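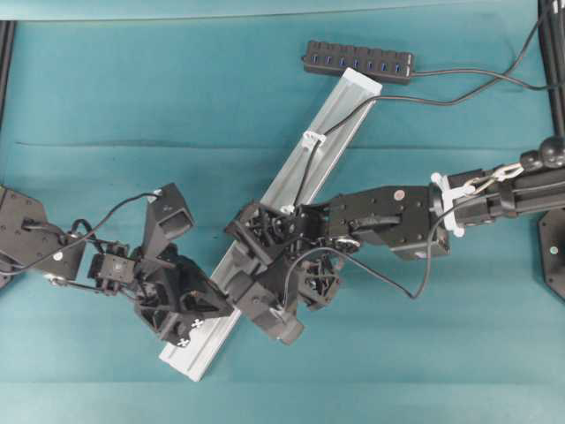
Finger Swap Month at the Harkport Bench

If you have been by the Harkport shop any evening in May, you will have noticed that the two-armed bench has been busy well past dinner time, and that the snack shelf has suffered for it. We have been trying out gripper fingers! I promised a write-up in the last newsletter and then ran out of room (the potluck notices went long, as they do), so I am taking my space this time and a little extra.

Some of you will remember how this began. Our old pair of fingers, the flat ones we called Pulley because they came off the Pulley project, did a fine job on boxes and foam blocks and a rather poor one on anything long. Hand them a length of aluminum extrusion and the bar would swing around the pinch point like a compass needle. So we printed two new designs. Boros is the solid one, with a boxy tip and a good deal of plastic behind it. Gistulura is the open one, with cutouts all through the finger so that it can give a bit when it meets something hard. The name was picked on a Monday after a long meeting, and I have given up trying to get it changed.

We decided early on to put a different design on each arm and let them work on the same bar together, Boros on the left and Gistulura on the right. I had my doubts, I will admit, and I said so at the time. A fair comparison ought to change one thing only, and the arms are not perfect twins. But we swapped the fingers over halfway through the month and ran everything again, and the results moved with the fingers both times, so I have come around to it.

The job itself is simple to describe. The bar lies at a slant on the teal cloth, both grippers come in toward the middle from opposite sides, they close, they lift, they hold, and they set it back down. We called a run clean if the bar came up without tipping and went down again without a bang. Over the month we logged 1,948 runs, which still makes me want to sit down when I read it. The first 51 were thrown out on account of a wrist that had been zeroed wrong, and I am sorry to everyone who stayed late for those.

So, how did they do? Boros is the stronger hand. Once it has the bar it keeps it, and in the second half of the month it let go early only 5 times. Where it struggles is the approach. If it comes in a hair too low the tip catches the side of the bar and shoves it across the cloth before it ever closes, and then the other arm is reaching for a bar that has moved. Gistulura is much kinder on the way in. It bends, finds the groove along the bar, and settles. It let go early 19 times over the same stretch, nearly always during the hold, when you can hear it creak a little before it slips.

A word about cables, which have taken up more of my evenings than the fingers have. We tried clipping a cable straight to the bar with a little white clip, so that the arms would have to cope with something dragging, the way they would on a real assembly job. It makes a bigger difference than any of us guessed. The bar wants to roll toward the side the cable pulls from, and the soft fingers feel it first. If you are running a session, please leave slack at the wrist. A nice wide loop is what you want, and a tight one will fight the motor all night. The USB hub can live on the cloth above the bar as long as it stays out of the swing of the fingers.

For June we are going to try a cross between the two, with the Boros tip on a Gistulura body, and perhaps a strip of rubber along the inside face. The print files are in the shared folder under both names, and the run logs are next to them, one sheet per evening. If you would like a turn at the controller, the sign-up sheet is taped to the cabinet by the sink. Evening slots open at seven, and you do not need to have run the arms before. Bring a sweater, the shop gets chilly once the printers are off.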